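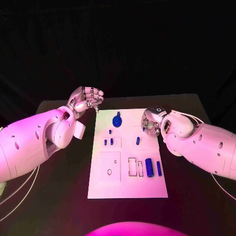
Cell 4, kitting board, right hand on a small blue part. Magenta lights on.

Thread: Two-arm cell on kitting, staffing after changeover

drekis_line
Grommont put the cell on second shift in October. It fills boards from a 300-board queue. Before that, two people did this by hand. One is now the cell tender, the other went to inspection. Same pay grade for both, different work.

torque58
What does the tender do for a full shift?

drekis_line
Loads boards, clears faults, logs regrips. Small pegs cause most of the faults. The large cylinders rarely do.

ikell_maint
Disagree that it's the same grade in practice. Our tenders at Ikell lost the piece bonus when the hand work went away. Base rate didn't move, take-home did. Check the bonus table before you call it neutral.

drekis_line
Fair. Our bonus is by line, so it carried over. I should have said so.

torque58
Five-fingered hands for pegs seems like a lot of joints to maintain. A parallel gripper would do it.

Delali Gbeho
It would do the pegs. We also run the knobbed disk and two cylinder sizes on the same board, and I didn't want a tool change. I wrote the spec, so blame me. The maintenance point stands: fingers are on a 1852-hour service interval and Talukder holds the spares.

ikell_maint
Who does the service, you or Talukder?

Delali Gbeho
Talukder for now. Two of our techs are in training for it. That's the part I'd push for in any contract, otherwise the skilled hours leave the building.

torque58
Still say parallel gripper.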